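Relatório de acompanhamento - segundo semestre
Projeto Gorine: automação do serviço de quartos na residência Bornuvau
Para: Fundo Prosser
De: Divina Dalisay, coordenação do serviço de quartos
2021-12-27

Caros amigos do Fundo,

Antes de mais, obrigada pela paciência com que esperaram por este relatório. Queria que levasse também as conversas com a equipa, que só conseguimos fechar há pouco porque os turnos de dezembro são o que são, e preferi atrasar-me um pouco a mandar-vos só a folha de cálculo (que segue em anexo, para quem gosta dela).

Onde estamos

Quando vos escrevi em julho, o robô da Grunard tinha acabado de ser instalado e passava a maior parte do tempo parado no corredor do piso térreo, à espera de uma atualização ou de um técnico. Hoje trabalha em 14 apartamentos, todos com o consentimento por escrito dos moradores, e faz duas coisas: recolhe objetos pequenos das bancadas das casas de banho, para que a superfície possa ser lavada, e volta a pô-los no sítio depois. A lavagem propriamente dita continua a ser feita por pessoas, e assim vai ficar durante todo o período que nos financiam.

Desde o início contámos 765 bancadas tratadas neste regime. É menos do que tínhamos posto na candidatura, e a diferença explica-se quase toda pelas semanas de arranque e por uma peça da base que demorou muito a chegar. A partir do momento em que a peça veio, o ritmo tem sido bastante regular, e isso deixou-nos a todos mais descansados!

O que mudou para a equipa

Esta é a parte que mais me interessa e, pelo que me disseram na última visita, também a vossa. Temos 7 pessoas no serviço de quartos, as mesmas que tínhamos no princípio. Ninguém saiu e ninguém perdeu horas por causa do projeto - era um compromisso nosso, e fica aqui registado que foi cumprido.

A mudança maior foi na ordem do trabalho. Dantes cada colega entrava num apartamento, fazia tudo de seguida e saía. Agora o robô vai um apartamento à frente, prepara a bancada, e a colega chega quando a superfície já está livre. Nos primeiros tempos isto foi mal recebido, e compreendo porquê: sentiam que andavam atrás de uma máquina, ao ritmo dela. Ouvi essa frase mais do que uma vez, e não era dita a rir. Acabámos por inverter a regra, e é a colega que manda avançar, com um botão no telefone de serviço, quando lhe convém. O robô espera o tempo que for preciso. Parece pouca coisa, mas o ambiente nas reuniões melhorou muito depois disso.

Duas colegas fizeram a formação de operadora e receberam o suplemento previsto no orçamento. São elas que preparam o percurso da manhã, que respondem quando o robô pede ajuda e que preenchem o registo de ocorrências. Uma terceira pediu para entrar na próxima turma, o que me deu uma alegria enorme, até porque tinha sido das vozes mais contrárias ao projeto na primavera.

Quanto ao esforço físico, temos de ser prudentes. As queixas de pulsos e ombros que nos chegam nas conversas individuais são menos, mas a equipa é pequena e o período é curto, e não quero apresentar-vos isto como resultado. O que se poupa em cada apartamento anda por uns 2 minutos. Esse tempo tem ido quase todo para os moradores: uma conversa, uma janela que precisa de ser aberta, um recado para a enfermagem.

O trabalho no dia a dia

As casas de banho são apertadas, e cada morador tem a sua maneira de arrumar as coisas. Os nossos procedimentos de arranque partiam do princípio de que haveria um copo, um sabonete e pouco mais, e a vida das pessoas é bastante mais cheia do que isso. Há bancadas com frascos de pé, tubos encostados à parede, papéis junto à borda, e tudo isso tem dono e tem lugar.
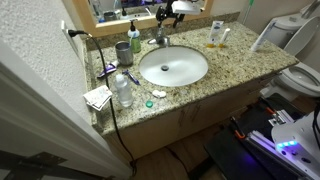 Bancada de granito com o doseador de sabonete, as lâminas descartáveis e os tubos de tampa amarela. O robô está no canto inferior direito.

Daqui saíram três alterações ao procedimento, todas propostas pelas operadoras. As lâminas de barbear passaram a ser recolhidas à mão, sempre, antes de o robô começar. Os cabos elétricos que atravessam a bancada são vistos pela colega logo à entrada e, se for possível, desligados e afastados. E os papéis não se tocam sem perguntar ao morador, mesmo quando parecem coisa sem importância. A Grunard já incluiu as duas primeiras na lista de verificação que aparece no telefone de serviço.

Continuamos com dificuldades nos objetos transparentes e nos muito pequenos, como tampinhas e bocados de algodão. Nesses casos o robô para e chama, e a colega resolve num instante, mas as chamadas interrompem-na e ela tem razão em queixar-se. Pedimos à Grunard que as junte no fim de cada bancada, e ficaram de nos dar resposta.

Contas e próximos passos

A despesa está dentro do previsto, com uma folga na rubrica de deslocações técnicas e um pequeno excesso na de formação, por termos pago as horas de aprendizagem como horas normais de trabalho. Gostaríamos de passar essa folga para a formação da terceira operadora e pedimos a vossa autorização para o fazer.

No próximo semestre queremos estabilizar os apartamentos atuais antes de abrir outros, e repetir as conversas individuais com as mesmas perguntas, para termos com que comparar. Se alguém do Fundo quiser passar cá uma manhã, as operadoras terão muito gosto em mostrar o percurso - e há sempre café na copa do piso térreo.

Com um abraço agradecido,
Divina Dalisay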